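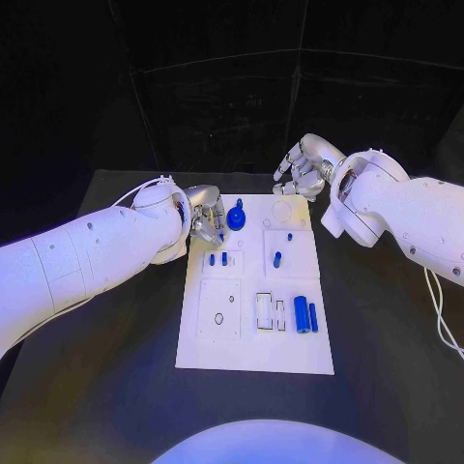
Gallardo Community Board > Home & Garden > Water softener for a rental duplex, yes or no

catano_mike
Bought a duplex off Nelon Road in the spring. Both units are on city water. My test strip shows hard water and the tenant upstairs says the shower head clogs every couple of months. One plumber wants to put in a full softener, another says leave it alone and change the shower heads. The quote for the softener is $1,364 installed, not counting salt. Has anyone done this in a rental?

pipewrench_dd
I did it in a four-unit and would do it again. Water heaters were the reason for me. I was draining a bucket of scale out of them every year and one still failed early. You do have to fill the salt yourself. Tenants will not do it, even if it is in the lease.

lorna_k
I disagree for a duplex. A softener takes floor space, needs a drain and an outlet, and it uses water every time it regenerates. Shower heads are $11 at the hardware store. Soak the old one in vinegar overnight and you have a spare.

pipewrench_dd
Shower heads are the cheap part. What about the heater and the valves in the washing machine?

lorna_k
The washer belongs to the tenant in most places around here. I flush my heater once a year with a garden hose and the last one went 16 years on the same city water.

catano_mike
I own the washers, both of them. Heaters are gas, 40 gallons each, in the basement. There is a floor drain about six feet from where the main comes in.

oldhouse_tam
Is your main split before or after the outside spigots? On mine everything was on one line, and the first installer was going to soften the water going to the lawn. I had him run a bypass for the hose bibs. It was an extra $200 and worth it. Plants don't care for the sodium and you burn through salt all summer.

catano_mike
Good question, I'll look when I'm there Thursday. I think the back spigot tees off right at the meter but the front one is probably on the house side.

rusty_b
Does anyone have the Jakero unit? The store in Catano has it on sale and says you can install it yourself.

pipewrench_dd
I put one in for my sister. It works fine. The instructions are poor on the drain line — leave an air gap whatever they say. Check with the city too, ours wanted a permit.

lorna_k
Ours didn't, but I'd call.

oldhouse_tam
Also get a real hardness number before you size anything. Strips are only good for a rough idea. The water department gave me theirs over the phone.

catano_mike
Called them. 14 grains. The front spigot is on the house side, so I'd need the bypass. Leaning toward doing it, but I'm going to flush both heaters first and see how much comes out.

lorna_k
Go slow opening the drain valve if it's the plastic kind. Have a cap ready, they don't always close again.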